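보냉백에 도시락 싸는 법, 제가 하는 순서대로 적어봐요

도시락 싸서 다닌 지 좀 됐는데 처음엔 가방에 대충 밀어 넣었다가 국물이 새서 고생했어요 ㅠㅠ 지금은 나름 순서가 생겨서 공유해요!

준비물
보냉백, 밀폐용기, 아이스팩, 키친타월 한 장

1. 가방부터 활짝 열기
지퍼는 끝까지 열어주세요. 반만 열고 넣으면 용기가 지퍼에 걸려서 기울어지더라고요. 손잡이 하나를 위로 당기면 입구가 훨씬 넓게 벌어져요. 안쪽 은박은 마른 행주로 한번 쓱 닦아주고요.

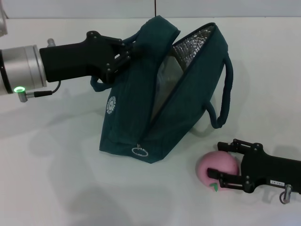
손잡이를 잡아 올려 입구를 벌린 청록색 보냉백. 안쪽은 은박이에요.

2. 바닥에 키친타월 깔기
아이스팩에 물방울이 맺히면 바닥이 금방 축축해져요. 한 장을 반 접어서 깔면 딱 좋아요. 아이스팩은 그 위에 눕히는데, 저는 700ml 용기를 쓸 때는 세워서 옆에 끼워요.

3. 용기 뚜껑 확인하기
제일 중요한 단계! 고무 패킹이 홈에서 살짝만 떠 있어도 새요. 손가락으로 테두리를 한 바퀴 눌러보고 뚜껑을 닫으세요. 물을 조금 담고 싱크대 위에서 기울여 보는 것도 좋은 방법이에요. 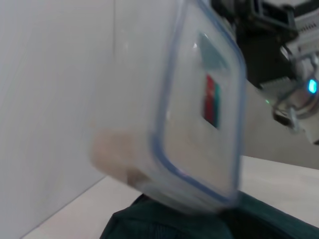 그리고 갓 한 밥이나 반찬은 꼭 식혀서 담으세요. 뜨거울 때 닫으면 뚜껑 안쪽에 물이 맺혀서 반찬이 질척해져요. 저는 아침 먹는 동안 뚜껑을 열어두었다가 나가기 직전에 닫아요.

4. 넣는 순서
무겁고 납작한 게 아래, 과일처럼 눌리면 안 되는 건 위예요. 빈틈이 있으면 작은 수건을 돌돌 말아 끼우세요 (걸을 때 덜컹거리는 소리도 덜 나요). 다 넣었으면 손잡이를 안으로 접지 말고 밖으로 빼둔 다음 지퍼를 닫으면 끝.

집에 오면 용기부터 꺼내고, 가방은 지퍼를 연 채로 말려요. 저는 화요일에 깜빡하고 닫아뒀다가 다음 날 김치 냄새에 깜짝 놀랐어요. 냄새가 뱄을 땐 베이킹소다를 작은 그릇에 담아서 하룻밤 넣어두세요.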